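Housing and Everyday Life – Unit 6
Storage in Small Rooms: Handout for Weeks 11 and 12

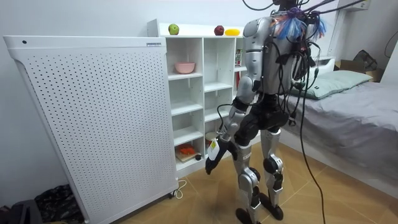 Fig. 6.1. White cubby shelf unit in a small bedroom with a tiled floor.

Read this before the second session. It replaces the older handout by Ewan Gunn, which some of you may have from last year. The section on closets has been shortened and the section on open shelving is new.

1. Where the things used to go

For most of the history of the ordinary house, people owned few enough things that storage was not a room-planning problem. Clothes hung on pegs or lay folded in a chest. The chest was also a seat, and in some houses a table. When a family moved, the chest moved with its contents inside.

The built-in closet came into common use slowly. Older houses often have bedrooms with no closet at all, or one so shallow that a modern hanger will not fit sideways. These closets were made for hooks on the back wall. Students who live in older rentals will know the type.

By the middle of the twentieth century a closet was expected in every bedroom of a new house. Freestanding wardrobes went out of fashion in many places, then came back as apartments got smaller.

2. Open and closed storage

Closed storage has a door, a lid or a drawer front. Open storage has none. The difference matters in a small room for two reasons.

First, doors and drawers need clearance. A drawer that pulls out 20 inches needs that much floor in front of it, plus a place for the person to stand. An open shelf needs only the place to stand.

Second, open storage puts its contents on view. Some people find this useful and some find it tiring. In the interviews Lindalva Rezende did for the Coutinho housing study, the same tenant would often say both things in one conversation. She asked 204 tenants where they kept six common items (winter coat, spare bedding, papers, tools, shoes, suitcase). More than 60 of them kept the suitcase under the bed with other things packed inside it.

The cubby unit sits between the two types. It is open at the front, but the dividers break the contents into small groups, and a bin can be added where something should be hidden.

3. Reach zones

We use three zones, measured on a standing adult.

Low: floor to knee. Heavy or seldom used items. Requires bending or squatting. Poor for older residents, good for children.
Middle: knee to shoulder. Daily items.
High: above the shoulder. Light items only.

Note that the low zone is the first to fill up in a child's room and the last in an older person's room. Gunn's floor plans of the Isholm apartments show this clearly. Look at plans 2 and 5 in the reader before class – the two apartments have the same layout and almost the same furniture, and the low shelves are used in completely different ways.

Shelf depth is a separate question. Anything deeper than an arm can comfortably reach will collect things at the back. 12 to 15 inches suits books, folded clothes and most bins. Pantry shelves at 24 inches are a frequent complaint.

4. Fixed or movable

Tenants seldom build in. A lease may forbid drilling, and built-in work stays behind when the tenant goes. This is why freestanding units dominate in rentals even where a built-in would use the space better.

Any tall freestanding unit should be anchored to the wall, especially in homes with children. Where the lease forbids it, ask the landlord in writing. Low units laid on their long side are more stable but use more floor.

The Ustuteo case (reader, chapter 9) is about a landlord who supplied storage as part of the lease. Rents went up slightly. Turnover went down, though the author is careful about saying why.

5. Terms

Clearance – free space needed to use a piece of furniture.
Footprint – floor area a piece covers.
Dead storage – things kept but not used within a year.
Live storage – things used at least once a month.

The Grumer checklist uses "active" for live storage. Either word is fine in your papers.

6. Assignment

Draw one room you know well, to scale, with all storage marked. Show clearance with a dotted line. Label each piece open or closed and note which reach zones it covers. Add a page of text on what you would change with a budget of 40 dollars.

Drawings may be done by hand. Due 2025-12-23, by noon, in the box outside the department office.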